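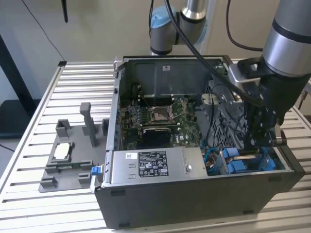 *An open Dell tower with its CPU socket empty and the lever up.*

# Hi, I'm the person behind Miseo

I run a small refurbishing and typing-class business out of two rooms above the bakery on Skurham Street, and if you've ever come in for a used PC you've probably gone home smelling like cinnamon rolls. Sorry (not sorry!).

I started Miseo after nine years in the office at Salminen, where I ordered paper, fixed the paper jams and got asked to look at everybody's home computer on my lunch break. I liked the lunch breaks more than the job. So one May I handed in my notice, rented the smaller room, and put up a sign I'd painted myself with the S a little too big. It's still up.

These days I sell cleaned-up desktops to families, church offices and a whole lot of retirees, and I teach a beginner class for people who want to write letters, keep a budget or finally sort out 2,000 vacation photos. Classes run for 36 weeks of the year and I keep them tiny. You can show up knowing nothing at all, and you can ask the same question five times. I've had students who had never held a mouse, and one spring the whole back row was writing a cookbook together!

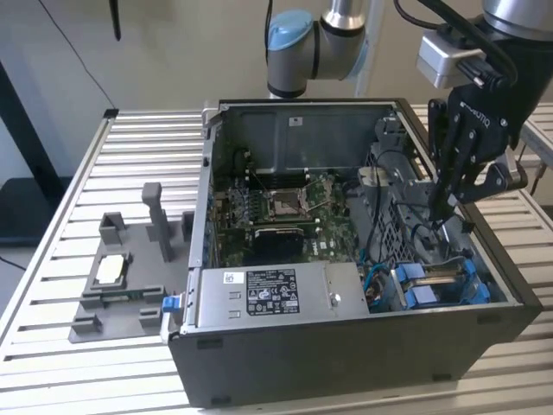
## What things cost

Most desktops go for under $300, with a keyboard and mouse thrown in. I don't sell warranties on top, you just bring it back and we talk. Your first class is free, and after that you pay by the month and quit whenever you like.

## Where Vekis comes in

Vekis is my Sunday thing: an open afternoon with coffee, where folks bring a laptop, a tax form or a crossword and sit down wherever there's a chair. It starts at 2 and goes until the coffee runs out. You don't need to be a customer.

## Finding us

Use the green door to the left of the bakery and come up the stairs. They're steep, so if stairs are hard for you, call ahead and I'll meet you at a table downstairs. Parking is easiest behind the library.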